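Jolldale Washed-Rind Wedge, with Nurmi Dark Rye Crackers

Cheese & Cider Boxes > Single Pairings > Item 1343

In stock. Ships chilled from Parkville.

The Jolldale is the cheese we get the most mail about, and a fair share of the mail comes from people who share a refrigerator with somebody who bought it. It smells like a barn with the door shut. It tastes like butter, toasted nuts and a bit of beef broth, and the gap between the smell and the taste is why we sell it.

What's in the box

One wedge of Jolldale, 10 oz, wrapped in two layers of paper
One sleeve of Nurmi dark rye crackers
One jar of sour cherry spread, small
Tasting card

The cider is sold separately where state law lets us sell it at all. Check your zip code at checkout before you get your hopes up.

About the cheese

Cow's milk, washed in brine and cider while it ages, orange on the outside and straw-colored in the middle. The rind is edible. Zinash Feyisa, who buys our cheese, eats it rind first and regards anyone who trims it with open pity. I trim it. We have worked together for years and it hasn't come up at lunch more than once a week.

A young wedge is springy and mild. An older one slumps when it warms up and will make its way across the board if you leave it alone. We ship them somewhere in between. If you like yours runny, keep it in the refrigerator another week, in its paper, in a box with a lid that you don't plan to use for anything else.

What to drink with it

Urnena Dry Cider. Our first choice. Sharp, flat-out dry, not much fizz. It cuts the fat and leaves the nutty part alone.

Brown ale. Very good, as long as it isn't too sweet. The malt and the rind get along like two old men on a porch.

Wheat beer. Fine. Drink it if it's what you have.

IPA. We tried three. The hops and the rind both wanted to talk, and the result was a lot like chewing an aspirin. Zinash liked one of them, so it's on the tasting card in small print.

Red wine. Please don't -- or do, and write to tell us we're wrong. People do, mostly in June.

Serving

Take it out an hour ahead. Cut it from the point to the rind so everyone gets some of each. The crackers are salted, so go easy on anything else salty on the board. The cherry spread goes on the cracker, under the cheese. On top it slides off onto your shirt.
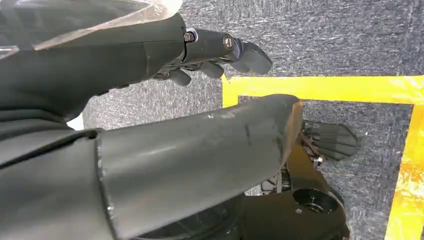

Catalog No. 18, p. 7

Storage and shipping

Keep it at refrigerator temperature in the paper it came in. Plastic wrap makes it sweat and turns the rind bitter. It does not freeze well, whatever your brother-in-law says.

Orders in by 2 p.m. go out the same day. We hold boxes over the weekend so they don't spend it in a warehouse. If yours shows up warm, send us a photo of the wedge and we'll replace it. If it shows up smelling strong, that's the product.

Goes well with

Item 1003, Nurmi crackers, case of six
Urnena Dry Cider, single bottle
Cheese box with tight lid (currently back-ordered, for reasons you can guess)

Contains milk, wheat and rye. Tasting card available in large type on request.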